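Grey wood-look floor: board direction and expansion gap in a long room

Flooring & Subfloors > Floating floors

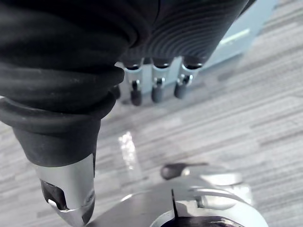

Which way should the boards run in a room that is much longer than it is wide?

Parallel to the long wall, in most cases. It gives fewer cut ends and fewer rows finishing in a doorway. Check the maximum run length in the installation sheet first, measured both along and across the boards.

gatti_assunta
Posted 4 July 2020

Opening a new thread as the old one drifted into underlay. Room is a long workroom on a slab, ground floor, door at one short end and a window at the other. The grey planks go in next month in the adjoining room and I want the same layout or a defensible reason to change it. The range is Arholm, narrow board, click edge, mixed grey tones. Questions:

Run with the long wall or toward the window?
Is the gap in the sheet a minimum or a target?
Does anyone bother with a transition strip between two rooms of the same floor?

L_Marchetti
Re: board direction

Long wall. The window rule is for floors with a beveled edge, where side light picks up every joint. On a square-edge board with that much variation in tone you will not see the joints from standing height. You will see a tapered last row, so measure the width at both ends of the room before you cut anything.

brunner_v
Re: board direction

I disagree on the window. I laid a mixed grey floor across the light in a hallway and the end joints showed every afternoon. Square edge, no bevel. The slab was flat to the spec on the sheet. If the long wall and the light direction agree, fine, there is nothing to decide. If they conflict I go with the light.

L_Marchetti
Re: board direction

End joints showing on a square edge is ledging. One board sits higher than its neighbor. Turning the floor hides it. It is still there under your socks.

brunner_v
Re: board direction

It was inside tolerance. I had a feeler gauge on it. Low-angle light shows things a gauge passes.

gatti_assunta
Re: board direction

In my case the window is on the short wall, so the light and the long wall agree. That settles the first one. Still need the gap and the strip.

P. Tedesco
Re: board direction

Gap is a minimum. It applies at every fixed object, including door frames, pipes, and any post bolted to the slab. People leave it neatly along the walls and then fit the boards tight to a radiator pipe. The floor pins there and lifts somewhere else. Drill the pipe holes oversize and cover with a collar.

Transition strip: yes, at the doorway, even with the same floor on both sides. Two rooms heat differently. Without a break the doorway is the narrowest part of one large floor and takes all the movement.

gianni_a
Re: board direction

I would qualify that. Small rooms on a slab with even heating can run through. I have a Promlow floor through three rooms with no strips and it has not moved. Add up the total run and compare it with the sheet. If you are under the maximum, the strip is a matter of taste.

P. Tedesco
Re: board direction

The maximum on most sheets assumes a rectangle. An L or a dumbbell shape is not a rectangle. Read the note under the table, it is usually in smaller type.

gianni_a
Re: board direction

Read it. Mine says "irregular layouts: consult supplier." I consulted. They said go ahead. Get it in writing if you do the same.

gatti_assunta
Re: board direction

I will use the strip. The door closes over it in any case and I would rather lose a line of floor than lift the room later.

Next item. The first lot was 30 packs and I opened 2 to check color. The planks go from nearly white to a fairly brown grey. Is that normal for a mixed tone, or do I have two batches?

L_Marchetti
Re: color spread

Look at the batch code on the end label of each pack. If the codes match, the spread is the design. Mixed tone greys are printed from a set of different plank images and some of those are pale. Open several packs at once and pull from them in rotation. If you empty one pack at a time you get patches.

brunner_v
Re: color spread

Agree on this one. Also dry lay the first few rows and stand back at the door. Swap any two pale boards that land side by side. Look for repeats in the grain too. The same printed streak in adjacent rows is more noticeable than a tone difference.

sn_floors
Re: color spread

Rotation is fine but do not over-arrange. A floor where every pale board is flanked by two dark ones looks like a barcode. Snorradóttir's old fitting guide said to shuffle the packs and leave it alone, and I still do that.

gatti_assunta
Re: color spread

Codes match. Shuffling it is, with a check for repeats.

Last one, offcuts. What is the shortest starter piece you would accept? The sheet says 200 mm and the stagger between end joints is given separately.

P. Tedesco
Re: offcuts

200 mm if the sheet says so. I go longer at a doorway, where the first board gets stepped on at its end. Treat the stagger as its own check. You can meet the starter length and still line up joints two rows apart, which reads as a ladder down the room.

L_Marchetti
Re: offcuts

Keep the offcut from the end of each row as the next starter and the stagger mostly takes care of itself, unless the room length is close to a whole number of boards. Then cut the first board of the second row on purpose.

gianni_a
Re: offcuts

And keep a full pack back. The Stoltent grey I used was discontinued and I had one plank left when a pipe leaked.

gatti_assunta
Re: offcuts

One pack goes on the shelf, flat. I will post the last-row widths when I have measured both ends.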